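ok thread time. the big white table. I've been fighting with this surface since February and I have opinions now

background: got it secondhand from a place out in Rillstead, 6 feet long, plain white top, no pattern, no edge trim to catch crumbs. perfect I thought. easy to keep clean I thought lol

white shows EVERYTHING. pencil. coffee rings. whatever is on the bottom of a cereal bowl. my old table was dark brown and I lived in ignorance and it was great

what I tried first, dish soap and a sponge. fine for food. did zip for the gray haze you only see when the light hits it sideways
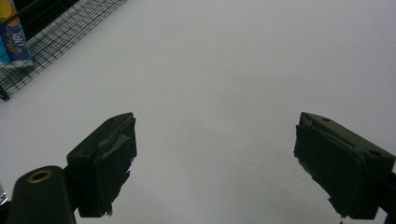
then a friend said melamine sponge. works but go EASY. I went at one spot too hard and now theres a patch that feels different under my hand. cant see it much. I know its there tho

third try was the Dredulness spray, the citrus one. smells amazing. left streaks. had to go over it with plain water after so whats the point

things that do work for me so far:
microfiber cloth, damp, barely
wring it out, then wring it out again
second cloth, dry, go right behind the first one
do it in the morning when the light is low so you can see what your missing

also. STOP putting the cutting board away wet on top of it. talking to myself here

someone asked about covering it. I had a Forkatetti mat on there for 2 weeks. slid around, trapped crumbs under it, looked like a school cafeteria. gave it to my sister. she loves it, good for her

anyway still a few very faint smudges and I think I'm making peace with them. they don't wipe, they don't scrub, they just live there
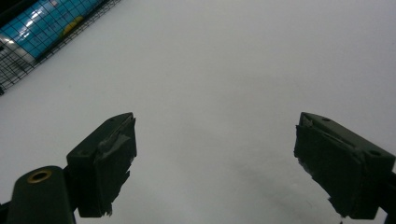 faint smudges, lower your expectations accordingly

q from the replies: is it worth having white at all. yes?? the room feels twice as big. I can find a dropped screw or a needle in one second. on the brown one I lost so many needles

other q: wax? read 1,000 posts about wax and every one says something different. not doing it. if you've done it on a smooth matte top and it didn't go shiny pls tell me

also got asked about baking soda paste. tried it in a corner. took me longer to get the white powder off the white table than the mark would've bothered me. 10 minutes of my life. skip

next up is the chairs. they came from Idahosa, the shop not a person, and the seats are fabric and I dont even want to look at them closely yet

ok going to bed, will update if the haze comes back. its gonna come back

oh and wash your cloths WITHOUT fabric softener, forgot that one. softener = streaks. ok now bed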